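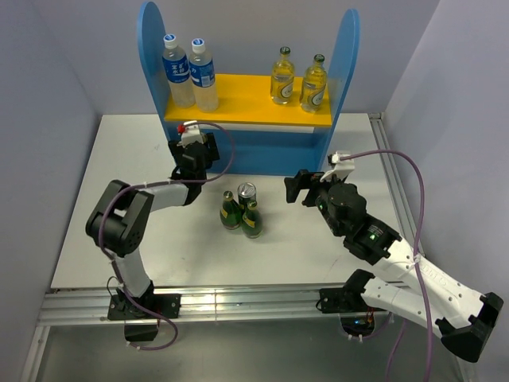
Cell 6, restocking task, both arms live.

The task sheet for cell 6 ran to a page and a half. Yaa Aidoo had written most of it in June, before there was a shelf to restock, and it still referred to the shelf as "the fixture". An episode began when the operator pressed the left pedal and ended when the operator pressed the right one. In between, the drinks in the middle of the table were to go up on the yellow board, one at a time, labels out. Either arm could be used. Handovers between arms were permitted but not encouraged.

Maricel Evangelista had the evening block. She signed in at the console, entered the task code, and read the sheet again, as the sheet required. The leader arms were clamped to a bench facing the cell. When she moved them, the arms on the rail moved. The delay was small enough that she had stopped noticing it in her second week, and large enough that her wrists had learned to wait for it.

The quota was 24 accepted episodes per block. Accepted meant that Virnen had passed them. Virnen was the scoring program, and it ran on a machine in another room. It checked for dropped objects, joint limits, long pauses and what its documentation called path economy. An episode that failed was marked with a reason code and did not count.

She logged the first one at 5:40 pm. Right arm to the nearer green bottle, close, lift, clear the can, across, up, release. Then the other bottle. Then the can, which was light and would turn in the jaws if gripped too high. She set it down on the board, backed the gripper off and pressed the right pedal.

Accepted.

By the sixth she had a rhythm and by the ninth she had a rejection. The code was P4, excess duration. She played it back. At the start of the episode the right gripper went out over the cluster, stopped, drew back a few centimetres, and came in again lower. The pause was just over two seconds. She remembered it. The approach had looked wrong to her and she had corrected it.

She filed a query. The query form had a box for the episode number and a box for comments. In the comments she wrote: "Correction before contact. No error made. Please restore."

Yaa came down in person, which was quicker for her than the form.

"It's a duration fail," Yaa said.

"It's a good episode."

"It's a slow one. Lusten asked for clean demonstrations. If the model sees you stop, it learns to stop."

"It would learn when to stop."

"It doesn't know why you stopped. It has the joint angles and the video. There's no channel for why."

Maricel looked at the playback, which was looping. Out, stop, back, in again lower. "Can we add one?"

"A channel?"

"A note. A tag. Anything."

Yaa said she would raise it with Mastus, who wrote the trainer, and that Mastus would say no. She restored nothing. She did write the episode number on the back of her hand.

The remaining episodes went in without incident. Maricel reset the table after each one, lifting the drinks down by hand and placing them to match the start card on the console. The start card changed every time by small amounts. A bottle forward a little, the can turned, the can behind the bottles or beside them. The sheet said this was for coverage. The first policy, trained before her time, had been given one arrangement only, and had gone on reaching for a bottle in that spot whether or not one was standing there. The recording was kept on the shared drive and shown to new operators. In it the arm closes on nothing, carries nothing to the board, releases it with care, and goes back for the next one.

She finished at 9:15 pm and signed out.

The policy trained on the block was called Dramani 2. It was loaded onto cell 6 the following week, with the leader arms unplugged and a stop button within reach. Yaa held the stop button. Maricel had been asked to reset the table between trials, and stood on the other side.

On the first trial it placed both bottles and the can. On the second it did the same, faster. Yaa entered the results. Neither of them spoke much. The motion was familiar to Maricel in an uncomfortable way, like hearing her own voice on a message. It gripped the can low. It tilted the bottles a few degrees on the way up, which she had not known she did.

On the third trial the start card put the can close in behind the bottles. The right gripper went out over the cluster and stopped.

Yaa's thumb moved onto the button.

The gripper drew back a few centimetres. It came in again, lower, and closed on the nearer bottle.

"That one was rejected," Maricel said. "It wasn't in the set."

Yaa had the training manifest open on the console. She scrolled to the block and ran down the episode numbers, and then ran down them a second time with her finger on the glass. She turned her other hand over and looked at the back of it, where there had been a number and was now only skin.

"No," she said. "It isn't in here."

The arm set the bottle on the board, label out, and went back for the can.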